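**Workshop notebook, September 2020 -- dye bench, natural yellows**

Picking this up again after a longer gap than I meant to leave. The last proper entry in this book is from May, when I ran out of patience with the weld and went home in a mood, and since then there have only been scraps of paper tucked in the back cover. I've copied the useful ones in below so they don't get lost. If you are reading this because you want the goldenrod recipe for the Hirkel blankets, it's in the second half, but do please read the part on water first. It will save you a day.

So -- water. I have been blaming the plants for years. Every time a yellow came out greenish or dull I would say the weld was old, or it was picked late, or the drying loft had been too damp. Gholamreza has been telling me in his very polite way that it might be the tap, and I have been nodding and not listening. Last week he brought in rainwater from his own barrel, two big jugs of it, and we ran the same weld bath side by side, one in rain and one in tap, same pot size, same wool from the same cone. The tap one came up far stronger. Stronger! I had it completely backwards in my head. Weld likes the chalk in our water, and what it doesn't like is whatever I was doing to the heat.

What I was doing to the heat, I now think, is letting it creep. The old burner by the window has no middle setting. You turn it down and it goes out, you turn it up and ten minutes later the bath is rolling and the color goes brown at the edges like tea. I held the good bath at 83 Celsius for the whole hour by standing over it with the thermometer and a cup of cold water, which is a lovely way to spend an hour if you have the radio on but can't be how we do the blanket order.

Rain water notes, for whoever cares to try it:

- Madder should be the opposite (redder in hard water, more orange in soft), but I haven't tested it here, I am only repeating what I was taught.
- Onion skins didn't seem to mind either way.
- Cochineal I wouldn't put in our tap water without a pinch of cream of tartar. Went purple on me in the spring. Pretty, but the customer had asked for pink.

Mordant next. I've gone back to plain alum at the lower strength. The heavier mix I tried in May left the wool sticky, and Gholamreza, who had to wind it, said it was like winding a caramel. The new sack is from Mirzaei and it dissolves much better than the old one, which had been sitting open under the stairs and had turned into a single boulder. I've put the new alum in a lidded tub. Please put the lid back on! I know I am the one who forgets.

Method as it stands, for 184 grams of the Rinholm two-ply:

1. Wash the skeins in warm water with a little soap, the evening before if you can.
2. Leave them in the alum bath overnight with the heat off. I bring it up slowly first, then simply walk away.
3. Rinse once, lightly. Don't wring.
4. Into the dye bath while the wool is still wet.

I used to tie the skeins with the same yarn in four places, tight, and then wonder why I got four pale stripes. Figure-eight ties, loose enough to get a finger through. It feels too loose when you're doing it and it's fine.
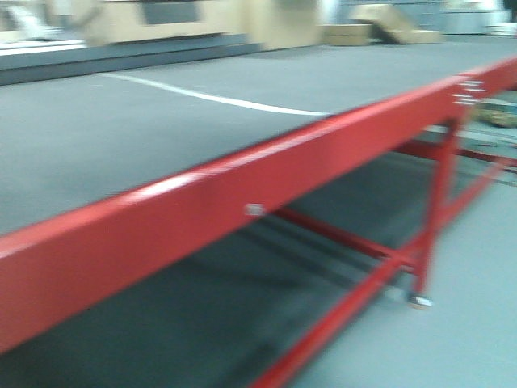 The goldenrod came from the bank behind the old station, picked when the flowers were just opening and still had that sharp, almost lemony look to them. I filled two feed sacks and could have filled more, but my car was already full of pollen and small beetles, and I was starting to feel sorry for the beetles. Flowers and top leaves only. The stems give you a drab color that I quite like for myself but which isn't what Hirkel ordered.

I simmered the flowers for an hour, strained them through an old pillowcase, and let the liquid cool before the wool went in. First skein: a clear, bright yellow, a bit brassy. Second skein, in the same bath afterward: softer, like butter. Third: pale straw. My own favorite is the second one, and I'd be tempted to offer it to Hirkel as an alternative, though they were firm about wanting something that would sit next to their navy without looking washed out. The first skein it is, then, and we'll keep the butter one for the small scarves.

I tried one length with a splash of iron water at the very end. It went to olive almost before I'd put the spoon down. Very handsome, and a good reminder to keep the iron spoon on its own hook, with the red string on it, far away from everything else. One drop of that in the alum pot and we'd have an olive order of blankets and a difficult phone call to make.

Light test: I've wound lengths of all of them around a card and half covered it with foil, and it's taped up inside the south window. Weld at the top, then the three goldenrods, then the onion skin at the bottom, which I expect to fade first. Please leave it alone, even if it looks like rubbish. I know it looks like rubbish. I'd like to give it at least a month before we promise anything to anybody.

Wash test is a happier story, or at least a quicker one. I used the Dendent wool soap in lukewarm water, with a strip of white cotton stitched to each sample. No yellow on the cotton from the weld. A tiny blush from the first goldenrod skein, which I put down to my own hurried rinsing, so I've rinsed a second piece properly and will run it again once it has dried. The onion skin bled a little too, but I've never trusted it on anything bigger than a hat.

Gholamreza thinks we should dye all the blanket yarn in one go, in the large pot, so there is no argument later about matching. He's right, I suppose, but the large pot takes forever to heat and I worry about the wool at the bottom getting more than its share of the color. My idea was two smaller baths mixed together in advance and then divided, with the skeins swapped across halfway. We went back and forth over this through most of a pot of tea and part of a seed cake (his mother's recipe, and if he ever leaves us I'm keeping it). We settled on a trial in the large pot with the plain gray odds and ends, which nobody will miss if it goes patchy.

Still to do:

- Find the longer thermometer. It was in the drawer with the skein labels and now it isn't.
- Dry the rest of the goldenrod before it goes to fluff. Spread it thin in the loft, and turn it.
- Ask Rinholm if the next cones are from the same spinning, as the last lot felt greasier.
- Label the jars!! There is a brown one on the top shelf that could be walnut or could be soup.
- Madder in rainwater, small sample, when Gholamreza's barrel has filled again.

Gray trial goes into the alum tonight, so whoever is in first in the morning, please don't empty the big pot.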